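Sirkex Stonewashed Linen Tablecloth - Charcoal

Home > Dining > Table linen > Sirkex

If you've been hanging out for a proper dark tablecloth that doesn't look like it came from a function centre, we reckon you'll love this one! The Sirkex has been in our Fullbridge shop for two winters now and we still get a bit excited every time a new bolt colour turns up (charcoal is our favourite, though the olive runs it close).

It's pure linen, stonewashed before it's cut, so it's soft from the first night and keeps getting softer. The weave is a solid mid-weight that hangs nicely at the corners and won't go sailing off the table if you're eating outside in October. Hems are mitred, double-stitched and done in matching thread.

Details
Colour: charcoal grey
Fibre: 100% linen
Sizes: Sindlow (seats four to six), Barajas (seats eight to ten)
Set option: cloth plus 2 matching runners
Product code: 530
Napkins: sold separately, same dye lot where we can manage it

Care
Cold gentle wash with like colours - the first couple of washes will let go of a little dye, so keep your white tea towels well away. Line dry in the shade. Iron it damp on the linen setting if you like a crisp finish, or just smooth it out by hand and leave it be. We're firmly in the second group, and we love the grid you get from folding it away in the cupboard.

Red wine and beetroot are very forgiving on this colour. Candle wax is a different story: let it harden, lift it with a butter knife, then press through brown paper.
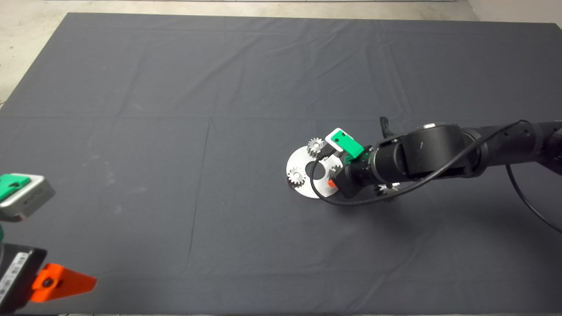

Leopoldo Trujillo wrote to us that the fold lines in his Barajas dropped out overnight once he'd misted it with a spray bottle, and that he'd go up a size again next time for the extra drop at the ends. Good tip, and we've tried the misting at home with the smaller cloth too.

Swatches are free, just ask at the counter or pop a note on your order. Last orders for the current dye lot close September 29, 2026, with the next batch due 23 days later.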